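My mother-in-law ran a fruit stand for most of her life, and she could fill a basket with grapes while carrying on two arguments and waving at the mailman. I kept thinking of her the whole morning I spent at Ellden, where Mio Yokoyama and her small crew are trying to find out how much of that kind of work a machine can take off our hands.

Grapes are a rotten thing to ask of a robot, and plastic ones are only a little kinder. They hang in bunches, they catch on each other, and they slide down between their neighbors just when you want hold of them.

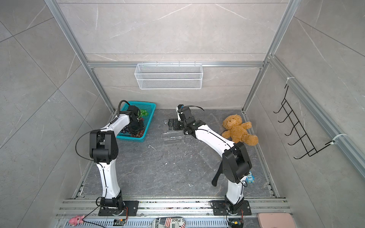 Ellden Quarterly, page 90

One arm goes down into the teal basket among the green and purple bunches, and a second arm on the same rail works beside it. There's a clear plastic tray on the floor between them that I missed completely until Yokoyama pointed to it (clear plastic gives the software fits too, she told me, so I felt a bit better!).

The crew has logged 2572 tries at picking up fruit so far. On a good afternoon a bunch takes some 4 minutes from basket to tray, counting the fumbles, and I'll admit I found myself leaning forward and rooting for it like a ball game.

Takeshi Hattori, who used to pack orders at Katayama, is fond of the arms but wouldn't hire them yet. "They'll do the same dull thing all night," he said. "Then you hand them a new basket and it's the first day of school again."

So my own fruit bowl will be filled by hand this March, and probably next March as well. Yokoyama wants to try folding dish towels after the grapes, and I've already asked if I can come back for that.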